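Wulby – readme for the sound and score files

Hi! If you've downloaded this folder, you probably want to put on Wulby yourself, or borrow bits of it for a piece of your own, so let me walk you through what I put in here and what I left out.

Wulby is a performance for one walker and a floor that hums. I made it in Codside over one long wet September, in an old net loft with terrible heating (bring socks). The walker crosses the floor very slowly, and each board has a contact mic under it that feeds a loop. The whole crossing takes 56 minutes if you behave yourself. I've done it faster and regretted it!

The folder has 782 short recordings, all WAV, all mono. File names start with the board number and then the take. Takes marked "x" have a creak I didn't plan, and I kept every one of them.

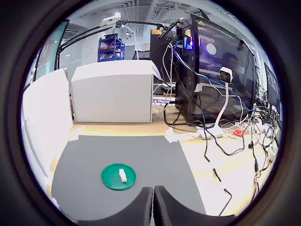
Danica Štěpánek wrote back that the creaks were the best part, and could I please stop calling them mistakes in the score. Fair enough – they're now called "guests" in the score, though the file names still have the x, so don't go looking for a g.

The score is in three parts. Part one is the walk, part two is the wait, and part three is the walk back, which nearly always gets skipped when people restage it. Please don't skip it! The loops only start to drift against each other on the return, and that drift is the piece as far as I'm concerned.

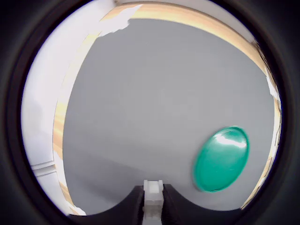 Fig. 2. Tabletop, gripper and teal-green oval object.

Known problems: the recordings for board 6 are too loud, and I never went back to fix them. Clive Inskip runs them through Jikia first and says they sit fine after that. I just turn the fader down.
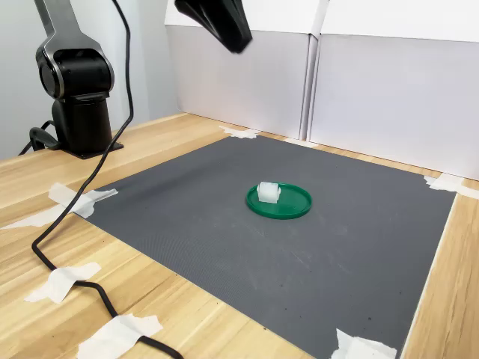

You'll also want a room with a bit of echo, but less than you think. We tried it in the Furnival once and the hum turned to soup before the walker had reached the middle.

Use anything you like, change what you like, and put my name somewhere small. If you stage the whole thing, write and tell me what your floor was made of.

Last updated 05/05/2020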